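Sornent Community Kitchen: Spring Progress Report
To the Eveo Fund, covering the months through April

We are so glad to be writing this one! When we sent our last report the cooking classes were still half a plan and a stack of forms. They are running now, they are full most weeks, and the waiting list for the Tuesday evening group has grown long enough that we had to start a second sheet.
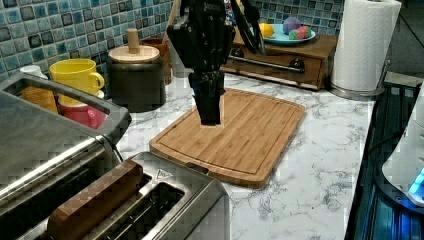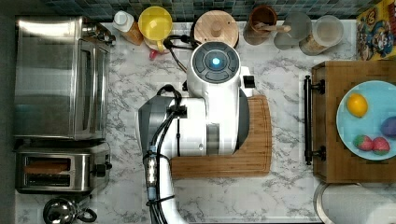
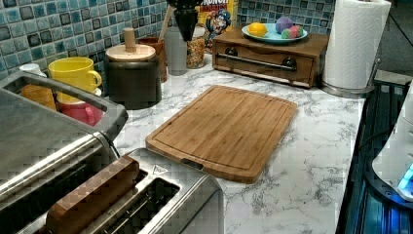
A bamboo cutting board on the marble-patterned counter.

Is the grant being spent the way we said it would be?

Most of it is, and the one change is small. We moved $709 from printing to ingredients after the first month, when we saw that people were happy to copy recipes into their own notebooks and much less happy to share one onion between four. The fund agreed to the move by email and it is entered on line 2 of the budget sheet. Everything else is on the lines where it started, and the $2000 set aside for the summer session hasn't been touched.

Classes

The course is six evenings long. Week one is knife skills and soup, week two is rice, week three is beans and lentils, and after that each group chooses. The spring group chose bread, which scared us a little (our oven runs hot on the left side), and the loaves came out lopsided and delicious. We have now served 200 class places since the grant began, counting each person once per evening. That was our target for the whole year, so we'd like to talk with you about setting a new one.

People who finish the course keep coming back. Several now arrive early to help set up, and a few have asked to teach an evening themselves. The first of these will be a dumpling night in the summer session, and we already know it will be oversubscribed.

Ingredients and suppliers

Dry goods come from Suda, who deliver to the side door and have been patient with our changing orders. Vegetables come from Võ Produce, two streets over. Võ lets us pick up at closing time and sells us the odd-shaped boxes at a lower price, so the menus have bent around whatever is in the box. We had a lot of turnips in late winter. The turnip and barley soup that came out of it is now the recipe people ask for most, and a copy is in the appendix.

Meat has been harder. Prices moved twice while we were planning and we dropped one chicken evening in favor of eggs. Nobody complained, but we would like to put it back for summer, when whole birds would let us teach stock as well.

What hasn't gone well

Child care is the big one. We offered it in the reading room next door and it worked nicely for three weeks, then the room was booked by another group and we couldn't find a replacement in time. Attendance among parents dropped right away. We have the room back from June and it's in writing this time.

The sign-up form was also too long. It asked for things we never used — favorite cuisine, years of cooking experience — and people gave up partway through. The new one fits on half a page and asks for a name, a phone number and any allergies.

We are behind on the recipe booklet. Testing is finished for the soups and the rice dishes, but the bread section needs another round in an oven that heats evenly. We now expect to have it ready at the end of summer.

Next period

The summer session opens in June with two groups instead of one. We plan to add a Saturday lunch class for teenagers, a short evening on freezing and storing food, and the dumpling night. The knives need professional sharpening before then, and the quote we have fits within the equipment line.

We would also love for someone from the fund to come and eat with us. Food is on the table by 7:30 and there is always a spare chair. Let us know a week ahead if you can, so we can tell you what's in the vegetable box.

Attached: budget sheet, attendance by week, turnip and barley soup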